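CPU socket

A CPU socket is the part of a computer motherboard that holds the processor and connects it to the rest of the machine. It gives the processor electric power and carries its signals, and it lets a person take the processor out and put in another one without soldering. Most desktop computers have one socket. Laptops and very small computers often have the processor soldered to the board and have no socket at all.

Types

There are two main types in desktop computers. In the older type, called PGA (pin grid array), the pins are on the bottom of the processor and go into small holes in the socket. In the second type, called LGA (land grid array), the pins are in the socket, and the processor has only flat contacts, which are called lands. The pins of an LGA socket are thin springs. Each one is bent a little so that it presses against its land when the processor is pushed down.

The name of an LGA socket usually includes the number of its contacts. LGA 775, for example, has 775 of them. Sockets with different numbers cannot share processors, and even where the number is the same, the board may still not support every processor that fits. The firmware of the board must also know the processor.

Parts

An LGA socket has a plastic body with the contacts inside it, a metal load plate on a hinge and a lever made of thin metal rod. The load plate is a frame with an opening in the middle. When it is closed, it presses on the edges of the processor, and the metal lid of the processor looks out through the opening. The lever keeps the plate down and gives the pressure for all the contacts together. A new socket comes with a plastic cap over the contacts, and it is good practice to keep this cap for the time when the socket is empty.

The heatsink is not fixed to the socket itself in most desktop boards. It is held by screws or plastic pins which go through four holes in the board, one near each corner of the socket area. In some office computers the screws continue into the metal case behind the board, so the case carries part of the weight.
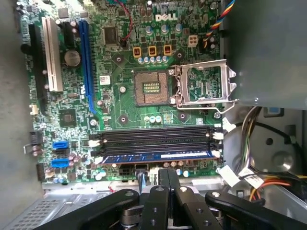

Near the socket there are always parts that belong to the power supply of the processor. The four-pin connector brings 12 volts, which is too high for a processor, so a circuit called the voltage regulator brings it down to a little more than one volt. The square inductors and the capacitors are a part of this circuit. They are placed close to the socket because the current is large and a long way across the board would waste energy.

Fitting and removing a processor

The computer is switched off and the power cord is pulled out before any work. The person touches bare metal of the case to remove static electricity from the body. The lever is pressed down, moved a little to the side and lifted, and then the load plate can be opened. The processor has notches at its edges and a small triangle in one corner, and these must agree with the socket. It is lowered straight down and must not slide. Then the plate is closed and the lever is pushed back. Some force is needed at this point, and beginners often stop too early.

After that a small amount of thermal paste is put on the processor, and the heatsink is fastened. The screws are tightened in a cross pattern, a few turns each. The fan cable is connected last. If it is forgotten, many computers show a warning and refuse to start.

Damage and repair

Bent contacts are the most common damage. They can be caused by a dropped processor, a finger or a cloth. A bent contact can often be found by looking at the socket from a low angle under a lamp, where it breaks the regular pattern. It may be moved back with a fine needle under a magnifying glass, but the metal becomes weak after one or two corrections. Thermal paste inside the socket is another problem - it holds dust and is difficult to remove from between the contacts.

The repair workshop of Irfan Pasaribu and Syafiqah Hartono in Brirncombe kept a record of 459 used office boards that came without a processor. According to their notes, boards that had travelled with the cap on rarely needed any work on the socket, and most of the bent contacts were near the edge.

Reuse

Old office computers are often taken apart for their processors, which are small and easy to sell, while the boards stay in the case. Such a board can be used again if a processor of the right type is found. Where this is not possible, it goes to recycling, where the gold on the contacts has some value. The coin-cell battery is taken out first and collected separately.

See also: Heatsink, Motherboard, Thermal paste, Voltage regulator

Last edited August 6, 2018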